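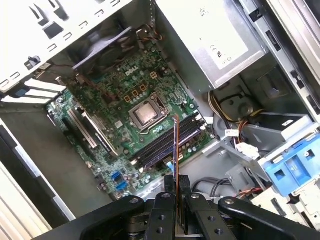 Section 4: Setting up the disassembly station

By now your team has a working arm, a tested gripper and (we hope!) a shared calendar that people look at. This section gets you from a bare bench to your first practice run inside a real desktop PC. It's the part of the Stekitholm club year everyone looks forward to, so take your time and enjoy it.

You'll need:
Puler arm, bolted down as in Section 2
Fiadzo gripper with both fingers fitted
Wrist camera and its lead
Club laptop with Musell installed
One donor PC tower from the storeroom, side panel off
Bench mat, two clamps, a parts tray and an anti-static strap

4.1 Preparing the tower

1. Check that the donor PC is unplugged from the wall. Hold the power button in for ten seconds, then put the mains lead in the drawer under the bench, well away from the tower.

CAUTION: Never open a power supply unit. It can hold a dangerous charge long after the PC was last used. The metal box stays shut, and the arm stays away from its screws.

2. Put on the anti-static strap and clip it to bare metal on the case.

3. Lay the tower on its side with the open side facing up, then clamp it to the mat. Give it a gentle shove. If it slides, tighten the clamps and try again.

4. If the cooler is still on the processor, take it off by hand. You'll probably find old thermal paste on top of the chip. Leave it alone for now, and wash your hands if you get any on you.

5. Tuck long cables towards the edges of the case. You won't get them all out of the way, and that's fine! Learning to steer round a stray loop of wire is half the fun.

NOTE: Every make of case is laid out differently. On the Dell with the bright blue drive bracket, the SATA ports are blue as well, so don't use "go to the blue bit" as an instruction to your driver. We lost most of a session to that one.

4.2 Starting the arm

6. Turn on the arm's power box and wait for the steady light. Keep hands, hair and sleeves outside the taped line from this point on.

7. Open Musell and choose Bench, then New Run. Type in the tower's number from the sticker you put on it in Section 3. Ours start at 604.

8. Press Home. The arm should lift, turn to face the bench and stop.

9. Open the camera window. Both finger tips need to be in view. If you can only see one, loosen the camera screw a quarter turn, straighten the camera and tighten it again.

10. Open and close the gripper five times with nothing in it. Listen for clicking. A click nearly always means a loose finger screw, so stop and go back to 3.6.

CAUTION: One person drives and one person holds the stop button. The person on the stop button does nothing else, and that includes filming!

4.3 Your first reach

11. Set the speed to Slow. Please leave it there for your first 2 sessions, even if you've driven an arm before.

12. Bring the gripper over the open case and pause. Ask your partner to look from the side and tell you how much room there is above the drive cage. The camera is brilliant for left and right but rather poor at judging depth.

13. Lower the gripper towards the memory slots in small steps, with the fingers half open. Stop as soon as your partner calls it.

14. Save the position as Slots Safe. You'll come back to it again and again in Section 5.

15. Raise the arm straight up until it clears the case, then press Home.

NOTE: If Musell shows error 903, the arm has felt a push it wasn't expecting. Look for a cable caught under a finger, free it with the arm stopped, and press Clear. Error 1236 means the camera lead has come out.

4.4 Packing up

16. Park the arm, switch off the power box and unclamp the tower.

17. Put any loose screws in the tray and write the tower number on the lid.

18. Fill in the run sheet together, including the bits that went wrong. Cremilda Conceição reads every sheet before the September build days, and your notes help her choose which towers go out to new teams.

Next: Section 5, Lifting out a memory module.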